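From: Ataberk Güler
To: wrist-policies list
Subject: Re: [wrist-policies] Cropping vs. full view, cable sorting numbers

Hi all,

Maarten asked a fair question on Wednesday and I've been sitting on it because I wanted to rerun a couple of things first. Quoting him so people who joined in February can follow along:

> On the cable sorting results: you say the policy trained on the full
> wrist view beats the cropped one, but your crop throws away the top
> third of the picture, where there's mostly just room. How can the
> room help? My guess is the cropped run got fewer gradient steps, or
> the resize to 384 did something ugly to the cables. Could you also
> say how many demos went into each? The Lowther people got the
> opposite result with their bins and I'd like to know who to believe.
>
> Maarten Dekker

OK, so first the boring part. Both runs used the same 900 demos, same seed list, same number of steps. I checked the step counts twice, since that was my first guess too (I have made that mistake before, ask anyone who was on the Mudis thread). Both inputs end up at 384 on the long side. The crop happens before the resize, so if anything the cables get a few more pixels in the cropped version. It should have been the easier problem!

It wasn't. Over three training seeds the cropped policy was worse every single time, and worse in the same way. It grabs fine. Where it falls apart is the carry: it lifts, swings over toward the empty tray, and then lets go early or drifts past the near wall. The full-view one does that too sometimes, but a lot less.

So why would the far end of the room matter? My current idea is that the room as such doesn't matter much, but the far edge of the table does. With the full view, the policy nearly always has the end of the cloth and the clamps to go by, and those don't move between episodes. The boxes do move, because we shove them around between demos on purpose. If you crop off the top you lose the only fixed things, and what's left is green cloth and cardboard, and the cloth looks pretty much the same everywhere apart from the wrinkles.

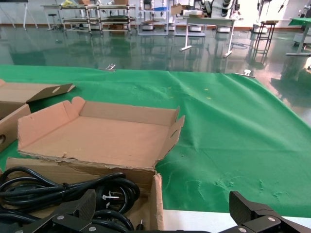
*Wrist view, full height, before the crop. Cables in the near box, empty tray on the cloth past them, clamps along the far edge.*

To test it, I did the cheapest thing I could think of. I took the full-view checkpoint and painted over parts of the input at run time, no retraining. Blanking everything beyond the table (the shelves, the carts, the floor, all of it) made a small dent. Blanking a thin strip over the far edge of the cloth, clamps included, made a big one, and the failures looked just like the cropped policy's failures: early release, drift over the wall. I ran 15 trials per condition, so please don't quote this at anybody yet. It's enough to make me want to do it properly and not enough to put in a table.

I know what some of you will say – masking at test time is out of distribution, and a policy can fall over just because there's a gray bar in its face. True. I tried a bar of the same size across a patch of bare cloth as a control and the policy mostly shrugged it off, so I don't think it's the whole story. The clean version would be to train with the strip masked from the start, and that's queued behind Wirner's jobs, so give me a while.

As for Lowther, I don't think there's a fight here. If I understood their post right, their bins are bolted down. In that setup the bins are their own landmarks and the background is just extra stuff to overfit to, so cropping helps. With boxes that slide around you want something else that stays put. I'd be really happy if someone over there could unbolt a bin and try it (hint hint).

Two more things that came up while I was digging:

The tray wall is hard to see in the wrist view. It's tan cardboard with a light-brown cardboard floor, and at 384 the line where one meets the other gets mushy. I looked at a pile of the early releases and I suspect a good share of them come from that and have nothing to do with landmarks. Bindura had the idea of adding a depth channel. I'd rather try a higher resolution on the middle of the view first, mostly out of laziness.

Also, the gripper fingers are in the bottom of the view in every configuration. I did one run with them masked out and it was terrible, so leave your fingers in, folks.

Maarten, does the fixed-landmark idea fit with what you saw on your drawer task? You had the cabinet move between sessions, if I remember right, and you were cropping pretty hard. If you still have those checkpoints I can send you the masking script. It's short and ugly but it runs.

Ataberk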